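Hi all, and thanks for your patience with me getting this one over to you. October got away from us a bit, mostly for good reasons!

The big news is that the Pollside wash room is open. You'll remember from my last report that we were stuck on the drain (the old one ran uphill, which explains a lot), and the plumber had to come back twice before it passed. It passed. We opened the doors at 8 in the morning and had people waiting on the steps with bags, which made my whole month.

Since opening we've done 392 loads at Pollside and 1,389 across both sites. Nunside is still the busy one and I don't see that changing, what with the bus stop right outside. Pollside gets more families and a lot more bedding, so the loads are bigger and the dryers run longer. I had budgeted the same gas for both rooms and that was a mistake. I've moved some money over from the signage line to cover it – let me know if you need a form for that, I couldn't find one on your site.

We gave out 100 starter kits, all of them gone now. Each one had soap, a roll of quarters, a mesh bag for the small stuff and a card with our hours. People love the quarters, obviously, but the bags went over better than I expected. Socks used to end up in the drain trap at Nunside every single week, and I'd love to put more bags in the next order.

The Dremberg evenings have been slower. We signed up 26 households for the drop-off service and I was hoping for twice that. Part of it is the time, I think. We collect at 5:30 and plenty of folks there are still at work. Starting next month we'll try 7:30 and leave the side door open later. If that doesn't help I'd rather talk to you about moving the hours to Pollside than keep paying for a van that goes back half full.

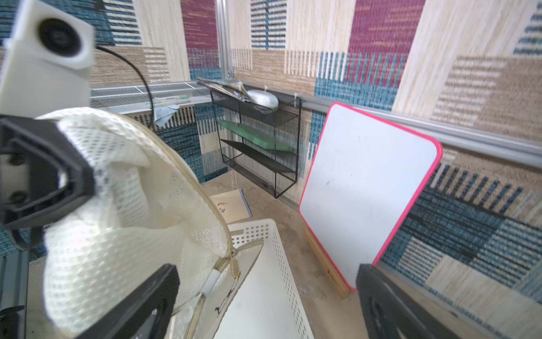
On the money side, we're a little under on wages and over on repairs. The second washer at Nunside (the Zacharias, the one we bought used) needed a new door seal and then a new pump, and the repair guy says the bearings are next. I'd like to replace it before winter, when everybody's coats come in. I have two quotes and will send them with the receipts.

Still to do before the next report: get the folding table at Pollside raised, it's too low and my back agrees with the complaints. Print the cards in Spanish. Sort out the lost property shelf, which is mainly pillowcases at this point. And come visit if you can! Mornings are best, and there's always coffee on.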